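Fuzz on bass: do you blend or go full wet?

stompbox_ute
Been playing bass in a garage band for 7 years and I only just got into fuzz, and wow, what have I been missing! My question is for the folks running dirt live. Do you blend your clean signal back in, or let the fuzz have everything? Our drummer hits hard and I lose the low end the second I step on it.
Ute Pfeiffer, Darwood

yhbaek
Blend, blend, blend! I split before the fuzz, keep one side clean, and roll the highs off the clean side so it stays out of the way. It sounds huge. My old Stokgate mixer pedal does the job fine and I paid 40 bucks for it used.
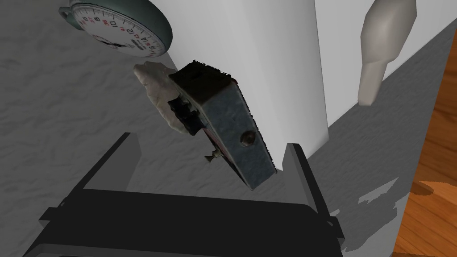 Small blue-gray box, worn edges

lowtuned27
Gotta disagree with Yoon-hee here. Half the fun of fuzz is that it eats the whole sound! Once you mix clean back in, you get two basses that don't quite agree. Turn up your mids on the amp and set the fuzz louder than you think you need. Bedroom settings vanish on stage.

yhbaek
Two basses is what I want, lol. But yes to the volume thing, totally. Ute, what strings are you on? Old flats through fuzz are so good, kind of like a cello with a cold.

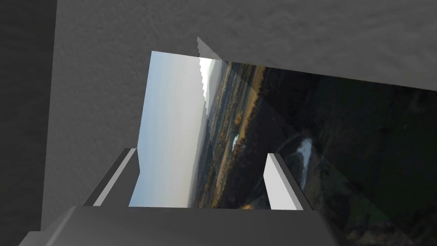
Light gray, plaster-like surface

stompbox_ute
Rounds, and pretty dead ones. I tried more mids at practice and it helped a ton! Still thin on the low E though. Has anybody tried a compressor in front?

sarantis_fan
After the fuzz, never in front. In front it just makes everything hiss between notes.

lowtuned27
Depends on the fuzz. I ran one in front for 3 tours and loved it. Keep the ratio low and try it both ways, it takes five minutes.

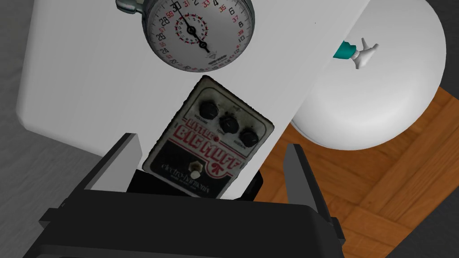 Wulten, December

Checking back in after our show. I went with the Big Muff sound for the choruses, tone knob way down, clean blend at a third, and the room shook! The bridge was still muddy, so I'm going to try Yoon-hee's trick with the highs next. Also ordering flats. Does anyone have a favorite set for short scale?
stompbox_ute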